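Preldale Forums > Software > Grasping and Perception
Thread: Wrist cam depth useless on shiny white plastic, what are you using instead?

fschumacher
Posted October 7, 2020

Running Wodell 6 on a small arm with a two-finger gripper. The task is to pick up toy kitchen bits and hand them over in a known orientation. Cups and blocks are fine. The frying pan is not.

The overhead camera finds it without trouble. The problem starts once the wrist camera takes over for the in-hand pose. Depth comes back full of holes wherever the plastic catches the light, mostly at the neck where the bowl runs into the handle, and the ICP step then settles on whatever it likes. Over 178 logged grasps the in-hand yaw was more than 15 degrees out in 17 of them. The planner then believes it and swings the bowl into the table.

I've tried the temporal filter in the driver and a median over several captures. The holes stay in the same place because nothing moves, so averaging does nothing.

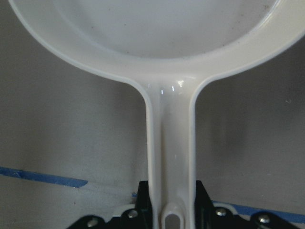
The handle has two raised edges with a groove down the middle, and both edges show up in the colour image as thin bright stripes. I'm wondering whether to drop depth after the grasp and fit a pair of lines to those. The gripper is fixed in the wrist view, so I'd only be solving for the angle and how far along the handle we've closed.

Has anyone done this inside Wodell, or do I need a separate node?

Fitzgerald Schumacher

grodik_user
Posted 09:52

Separate node. The Wodell pose stage wants a point cloud and will complain if you give it anything else. Publish your angle as a transform and let the planner read that.

I wouldn't fit lines to highlights though. They move when the lighting moves. Fit the outline of the handle against the background.

tallis_b
Posted 10:20

Disagree with grodik_user. White on pale grey is a poor outline, and if there's a shadow on one side your edge detector will pick the shadow. The ridge highlights run the same way as the ridges, so they may shift sideways a bit but the direction stays good. He only needs the direction.

grodik_user
Posted 10:41

They stay parallel on a straight ridge. At the neck they curve off and you get odd glints. If he fits over the whole image he'll pull the angle round.

tallis_b
Posted 10:44

So crop to the shaft.

fschumacher
Posted 11:30

Cropping is easy enough. The hanging hole sits right down by the fingers, so I'd start above that and stop short of the neck. That still leaves a decent length to fit.

One thing I should have said: there's blue tape on the work surface and it's visible behind the pan. A plain line detector will find that too.

mossop
Posted 11:58

Mask it by hue before you look for lines. Or reject anything too far from vertical in the wrist view. You know the fingers are either side of the handle, so the real answer can't be lying across them.

Bigger question: why do you need the pose at all? Two flat fingers on a straight handle should square it up when they close. We run ours on Bramwell with no in-hand estimate and just trust the grasp.

fschumacher
Posted 12:15

That works when the fingers come down evenly. If the approach is off, one corner touches first and the handle turns before the other side gets there. Those are the grasps I need to catch.

mossop
Posted 12:31

Then I'd fix the approach. You're measuring an error you could remove. Slow the last part of the close and make the wrist compliant.

tallis_b
Posted 12:40

Do both. Compliance will cut the number down, but you still want a check before the arm swings.

fschumacher
Posted 16:07

Line fit is in as a separate node, cropped to the shaft, blue masked out, anything far off vertical thrown away. I replayed it on the 17 bad grasps from the log. It gets 11 of them within a couple of degrees of my hand labels. The other 6 return no answer — too few edge pixels, I think the exposure was too high. The planner now treats no answer as a stop and goes back for a fresh grasp.

I'll look at the compliant close as well, but the wrist controller is due to be rewritten in January and I don't want to tune it twice.

grodik_user
Posted 16:25

Lock the exposure. Auto will hunt every time something white fills the view.

fschumacher
Posted 16:33

It was on auto. Changing it now.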